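기획특집

부엌일은 언제 기계의 몫이 되는가
가사와 작업장 잡일의 자동화, 현장이 말하는 현재 위치

공장의 용접 라인에서 로봇은 이미 오래된 동료이다. 그러나 같은 공장의 휴게실에서 컵을 씻어 걸어 두는 일은 여전히 사람이 한다. 자동화 업계가 수십 년 동안 풀지 못한 이 격차가 최근 다시 논의의 중심에 올랐다. 양팔 로봇의 가격이 내려가고 사람의 시연을 학습하는 제어 방식이 보급되면서, 가사와 작업장의 잡일을 기계에 맡길 수 있는지 묻는 기관과 기업이 늘었기 때문이다.

본지는 생활환경 자동화를 연구하는 프룬트몬트(Prundmont) 연구소와, 소규모 작업장에 조작 로봇을 공급하는 카모우(Kamow)의 관계자를 만나 현재의 기술 수준과 한계를 들었다. 두 기관의 접근법은 서로 다르나, 판단의 기준을 개별 동작의 성공에 두지 않고 작업 전체의 완료에 둔다는 점에서는 일치하였다.

집기와 놓기 사이

프룬트몬트 연구소는 지난 한 해 동안 가정과 탕비실에서 이루어지는 정리 작업을 151개 단위 과제로 분류하였다. 컵을 걸이에 걸기, 접시를 건조대에 세우기, 바구니에서 물건을 꺼내기, 오븐 문을 열고 닫기 등이 여기에 포함된다. 연구소는 이 가운데 빈도가 높은 과제를 골라 1,058회의 시험을 실시하였고, 그 결과를 내부 보고서로 정리하였다.

시험을 총괄한 헤체마니 타피아(Getsemaní Tapia) 책임연구원은 평가에서 가장 엄격하게 다룬 항목이 '놓기'였다고 밝혔다. 물건을 집는 동작은 다소 어긋나도 그리퍼가 닫히면서 위치가 보정되는 경우가 있다. 반면 놓는 동작에서는 작은 오차가 곧바로 결과에 남는다. 컵의 손잡이가 걸이의 가지에 걸리지 않은 상태에서 그리퍼가 열리면 컵은 떨어진다. 접시를 건조대의 살 사이에 넣을 때에도 기울기가 맞지 않으면 이웃한 접시를 밀어내게 된다.

타피아 책임연구원은 "사람은 접시가 살에 닿는 느낌만으로 각도를 고치지만, 기계에는 그 느낌에 해당하는 정보가 매우 적게 들어온다"고 설명하였다. 연구소가 손목부의 힘 측정값을 영상 정보와 함께 학습에 포함하기로 한 것도 이러한 판단에 따른 것이다.

작업대 위의 작은 부엌

연구소의 시험은 실제 부엌을 통째로 재현하지 않는다. 탁자 하나에 갈색 매트를 깔고 일상 용품을 배치하여, 두 팔이 닿는 범위 안에서 여러 과제를 이어 수행하도록 한다. 용품의 위치는 과제마다 바뀌며, 로봇에는 배치가 미리 입력되지 않는다.

배치의 난이도를 결정하는 것은 용품의 수보다 서로의 간격이다. 토스터 오븐처럼 부피가 큰 물체는 팔의 이동 경로를 제한하고, 겹쳐 세운 접시는 뒤쪽 접시의 가장자리를 가린다. 철망 바구니는 또 다른 문제를 일으킨다. 그리퍼가 안으로 들어가야 하는 데다 가는 살이 격자를 이루고 있어 깊이 측정값이 불안정해지기 쉽다. 한 팔이 바구니 쪽에서 작업하는 동안 다른 팔이 어디에서 대기할 것인가도 미리 정해 두어야 할 사항이다. 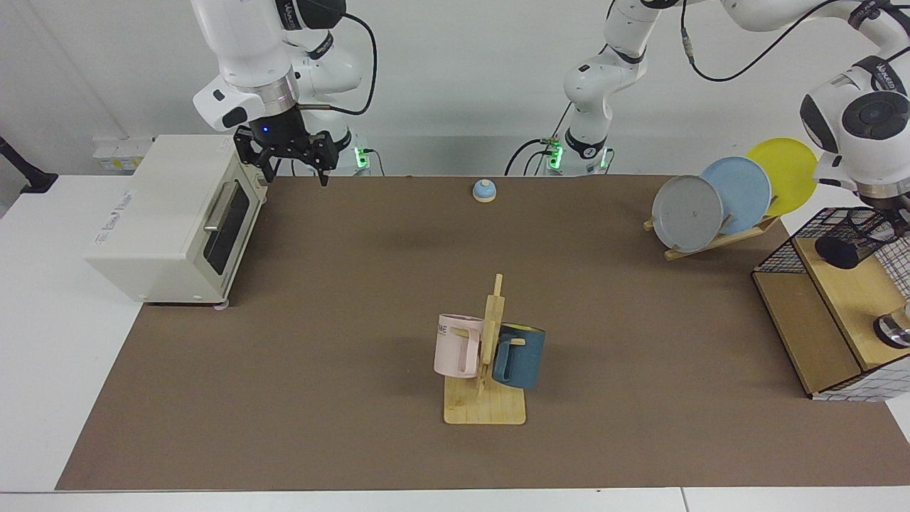 작업장의 요구는 가정과 다르다

카모우가 상대하는 고객은 주로 종업원 수가 적은 제조업체와 식음료 사업장이다. 타투 무시(Tatu Mushi) 사업개발 이사에 따르면 도입 상담에서 가장 자주 나오는 요청은 정교한 조립이 아니다. 부품 상자를 비우고, 공구를 제자리에 돌려놓고, 세척이 끝난 용기를 선반에 올리는 일이 앞자리를 차지한다. 숙련이 필요하지 않은 것으로 여겨지지만 사람의 시간을 꾸준히 잡아먹는 업무들이다.

작업장은 가정에 비해 유리한 조건을 갖추고 있다. 용기의 규격이 정해져 있고 조명이 일정하며, 선반의 높이를 로봇에 맞추어 조정할 수도 있다. 대신 허용되는 실패의 폭이 좁다. 가정에서는 떨어진 컵 하나가 작은 손실에 그치지만, 생산 일정이 걸린 현장에서는 한 번의 정지가 뒤의 공정 전체를 늦춘다.

금속 부품 가공업체 갈레고스(Gallegos)는 세척장 한 곳에 양팔 로봇을 시범 배치하였다. 도입 초기에는 담당 직원이 교대마다 10차례 안팎으로 개입할 것을 예상하고 인력을 편성하였으며, 운용 절차를 다듬은 뒤에도 로봇만 두고 자리를 비우는 것은 허용하지 않고 있다. 회사는 용기의 방향을 통일하고 바구니의 깊이를 낮춘 조치가 소프트웨어 갱신 못지않게 도움이 되었다고 평가하였다.

무시 이사는 이를 두고 "로봇이 현장에 적응하는 비중과 현장이 로봇에 적응하는 비중을 계약 전에 정해야 한다"고 말하였다. 양측의 기대가 다른 상태에서 설비를 들이면, 기계의 성능과 관계없이 사업이 실패로 기록된다는 것이다.

속도와 감독 비용

시연 영상으로 접하는 로봇의 동작은 재생 속도를 높인 경우가 많다. 프룬트몬트 연구소는 이러한 관행이 일반의 기대를 왜곡한다고 보고, 자체 공개 자료에는 실제 속도의 영상만을 사용한다는 원칙을 세웠다. 연구소의 평가 기준에 따르면 컵 하나를 옮기는 데 걸린 시간에는 재시도와 대기 시간이 모두 포함된다.

속도가 느리다고 하여 곧 쓸모가 없는 것은 아니다. 사람이 없는 야간에 접시를 정리하는 기계라면 한 시간이 걸려도 무방하다. 문제는 감독이다. 곁에서 지켜볼 사람이 필요한 기계는 느린 만큼 그 사람의 시간도 함께 소모한다. 연구소는 이에 따라 과제당 소요 시간과 사람의 개입 시간을 구분하여 기록하며, 후자를 보급 가능성의 주된 지표로 삼고 있다.

유지 관리도 비용에 들어간다. 그리퍼의 손가락은 마모되고 케이블은 반복되는 굽힘을 견뎌야 한다. 물과 세제를 쓰는 공간에서는 방수 등급과 세척 편의성까지 검토 대상이 된다. 가정용 제품이라면 이러한 점검을 사용자가 직접 수행하거나 방문 서비스에 맡겨야 하는데, 국내에는 이를 감당할 유통 구조가 아직 충분히 형성되지 않았다는 것이 두 기관의 공통된 의견이다.

안전과 책임의 문제

사람과 기계가 같은 공간을 쓰는 경우 안전 기준은 한층 엄격해진다. 산업 현장에는 울타리와 출입 감지 장치가 있으나 부엌에는 그러한 장치를 두기 어렵다. 어린이나 반려동물이 작업 반경에 들어오는 상황, 뜨거운 조리 기구가 팔의 경로에 놓이는 상황은 모두 설계 단계에서 다루어야 한다. 타피아 책임연구원은 오븐이나 칼을 다루는 과제의 경우 성공률이 높게 나오더라도 무인 운용 권고 대상에서 제외하고 있다고 밝혔다.

사고 발생 시의 책임 소재도 정리되지 않은 과제이다. 학습을 통해 동작을 얻은 기계는 제조사가 모든 움직임을 사전에 지정한 기계와 성격이 다르다. 사용자가 추가로 시연하여 가르친 동작에서 손해가 생겼을 때 그 책임을 어디까지 나눌 것인지에 대하여, 카모우는 계약서에 학습 기록의 보존 의무를 명시하는 방식으로 대응하고 있다.

향후 일정

프룬트몬트 연구소는 '트릴리코(Trilico)'로 명명한 후속 사업을 11월에 시작한다. 참여 기관은 연구소를 포함하여 7곳이며, 동일한 과제를 서로 다른 장소에서 수행하고 결과를 비교하게 된다. 한 실험실에서 학습한 동작이 조명과 탁자 높이가 다른 곳에서도 유지되는지를 확인하려는 것이다. 1차 과제에는 컵 걸기와 접시 세우기가 포함되었고, 천이나 비닐처럼 형태가 변하는 물체는 다음 단계로 미루어졌다.

카모우는 트릴리코의 평가 항목 가운데 개입 시간 측정법을 자사의 도입 심사에 반영할 계획이다. 무시 이사는 적용 대상을 우선 규격 용기를 사용하는 사업장으로 한정하고, 가정용 제품의 출시 시점은 정하지 않았다고 답하였다.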